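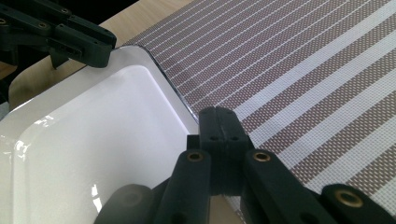 最終更新日:2024年2月7日

報道関係各位

Clindham株式会社

両手作業向け動作計画ソフトウェア「Closia」バージョン2の提供を開始
縁のある食器の把持計画を見直し、配膳作業用の設定一式を標準で収録

Clindham株式会社(以下、Clindham)は、両手作業向け動作計画ソフトウェア「Closia」のバージョン2の提供を開始しました。Closiaは、2台のグリッパーを同時に使う作業について、指を当てる位置、近づく向き、左右の動作の順序を計算するソフトウェアです。現行版をご契約中のお客様は、追加費用なしで更新できます。

■ 更新の背景

食器の配膳と片付けは、家庭や飲食の現場で自動化の要望が多い作業です。一方で、白く光沢のある皿やトレーは照明の映り込みが強く、深度センサーの値が欠けやすいという問題があります。縞模様のランチョンマットの上に置かれると、輪郭の推定が模様の線に引かれ、縁の位置がずれることもあります。

従来のClosiaは、対象物の全体形状を推定したうえで把持位置を決めていました。このため、形状の一部が欠けると計画そのものが中断し、操作者が位置を指定し直す必要がありました。バージョン2では全体形状の推定を必須とせず、縁の一部が検出できた段階で把持候補の計算を始めます。

■ 主な変更点

1. 縁を基準にした把持計画
縁の高さ、角の丸み、内壁の傾きを手がかりに、指を縁の内側と外側に分けて入れる候補を生成します。候補には順位が付き、上位のものから干渉の有無を調べます。片方の指が卓面やマットに触れる見込みがある場合、その候補は順位を下げて保持されます。すぐには捨てません。ほかに候補がないときは、進入角度を変えて再計算します。
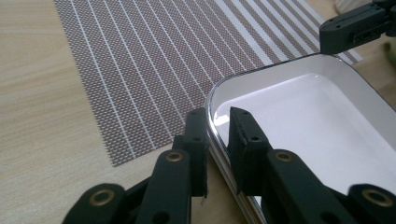

Illia Tkachukは、縁から計算を始める方式について、角の近くで候補が増えすぎないように絞り込みの条件を決めるのにいちばん時間がかかった、と述べています。初期の版では似た候補が角に集中し、計算時間の大半がその比較に使われていたとのことです。バージョン2では、位置と角度が近い候補を一つにまとめてから干渉を調べます。

2. 左右の動作の同期
左右のグリッパーに別々の軌道を与えたうえで、持ち上げる直前と置く直前に同期点を設けます。同期点では両方の到達を確認してから次の動作に進みます。片方が遅れた場合の待機時間は設定ファイルで変更できます。待機の上限は初期値で600ミリ秒です。上限を超えると両手とも動作を止め、直前の同期点に戻るかどうかを操作者に確認します。

3. 手先カメラへの対応
固定カメラの映像に加え、グリッパー側に取り付けたカメラの映像を縁の検出に利用できます。対象物に近づくと皿の一部しか映らなくなりますが、固定カメラで得た位置と照合し、同じ縁を追跡し続けます。照合に失敗した区間は記録ファイルに残り、あとから再生して確認できます。

4. 人の操作記録の読み込み
手持ち型グリッパーで人が作業した記録を読み込み、把持位置と開き幅の初期値として使えるようになりました。読み込みの際に時刻のずれを補正し、左右の記録を一本の時間軸にそろえます。記録をそのまま再生する機能ではなく、計画の出発点として参照するものです。記録した人とロボットでは腕の可動範囲が異なるため、届かない姿勢は自動的に除外されます。

5. 記録閲覧ツールの更新
手先カメラ2系統と頭部カメラの映像を、同じ時刻で並べて表示できます。計画の候補と、実際に採用された候補を重ねて表示することも可能です。

■ 社内評価

社内での評価には、手持ち型グリッパーによる配膳と片付けの記録1000件を使用しました。対象は皿、椀、カップ、カトラリーなどです。このうち152件は、従来版で計画が中断した記録から選んでいます。評価の手順と集計方法は、製品に付属する技術資料に掲載しています。

重ねた椀から一つだけを取り出す動作と、箸のように細いものを卓面からつまむ動作は、バージョン2でも試験機能の扱いです。初期設定では無効になっており、使用する場合は設定ファイルで有効にする必要があります。 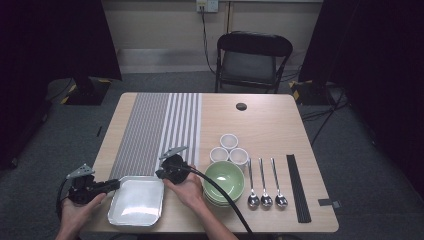
現行版で作成した作業設定は、バージョン2でも使えますか。
使えます。初回の起動時に変換ツールが設定ファイルを読み込み、新しい形式で別名保存します。元のファイルは変更されません。ただし、把持位置を座標で直接指定している設定については、変換後に縁を基準にした指定へ置き換えるか、座標指定のまま残すかを選ぶ画面が表示されます。

■ 導入と連携

Closiaの本体はLinux上で動作します。カメラとグリッパーの接続には、付属のドライバー層を使用します。対応機種の一覧は製品ページに掲載しており、一覧にない機種についても、指の形状データと開閉範囲をご用意いただければ登録が可能です。

作業手順の編集には、Holovko社の編集ソフトウェア「Bulness」を引き続き利用できます。Bulnessで作成した手順をClosiaに渡すと、各手順に対して把持と軌道の計画が行われ、結果がBulnessの画面に戻ります。バージョン2では、計画に失敗した手順について、失敗の理由が手順ごとに表示されるようになりました。

■ 今後の予定

6月に、試験機能のうち重ねた椀の取り出しを正式機能へ移行する更新を予定しています。あわせて、縁のない平らな皿への対応についても検討を進めます。細いものの把持については、時期は未定です。

■ 提供形態

名称:Closia バージョン2
提供方法:Clindhamのお客様用ページからのダウンロード
対象:現行版をご契約中のお客様、および新規のお客様
付属品:技術資料、設定変換ツール、記録閲覧ツール、配膳作業用の設定一式
日本語表示:対応

■ 本件に関するお問い合わせ

Clindham株式会社 Closia製品窓口
製品ページのお問い合わせフォームをご利用ください。現行版をご契約中のお客様は、契約番号を添えてご連絡ください。

※記載の機能と画面表示は提供開始時点のものです。予告なく変更する場合があります。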